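Teleop demos in sim: is 1464 enough or are we kidding ourselves?
14 replies · 113 views

tannerli_
We finished collecting for the kitchen task in June. 1464 demos, all by remote control in the simulator, four operators. Pretar's write-up says that's plenty for a pick and place policy. I've read it twice and I don't buy it. Has anyone here seen one of these hold up on a real counter?

Langat_N
Depends what you mean by hold up. Ours at Clelberg ran fine as long as the person who did the demos also set out the objects. Let somebody else lay the counter and it fell apart.

tannerli_
That's my worry. My operators all learned from the same guy and they all come in from the same side. So it's one demo, many times over.

illia.a
Disagree. Consistent operators are what you want. Mixed habits gave us a policy that dithered over the handle and never closed.
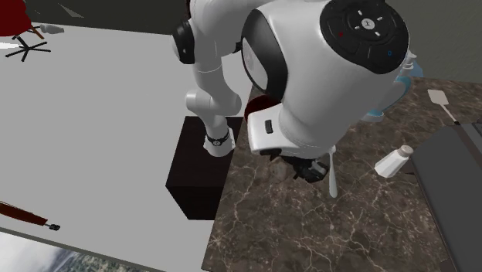

And thin handles are the worst case anyway. You're steering by a screen, you get no feel for contact, and half the time the arm is blocking your own view. If four people each invent their own way around that, you're training on noise.

Langat_N
Or you're training on four ways to recover, and I'd take that. Clean demos teach it nothing about a bad grasp.

adhiambo_m
Did you keep the failed attempts? We threw ours out at first and I regret it.

tannerli_
Kept them. 1538 with the failures in. I don't have a good use for them yet.

L_AbouJaoude
Unpopular view: skip the remote and move a real arm by hand. You feel it when the tool slips. We did this on the Xaba job with far fewer demos.

illia.a
And your hands were in every camera view, I bet. Fewer than what, by the way? People always say "far fewer" and then there's no number.

L_AbouJaoude
Wrist camera only, so no hands. I'd have to ask about the number.

illia.a
Right.

adhiambo_m
Tanner, before you collect any more, move the objects and rerun what you've got. If it only works with your layout, another thousand won't help.

tannerli_
Will do. The Bullix rep told me it would "generalize out of the box," so my hopes are low.

3 likes · Share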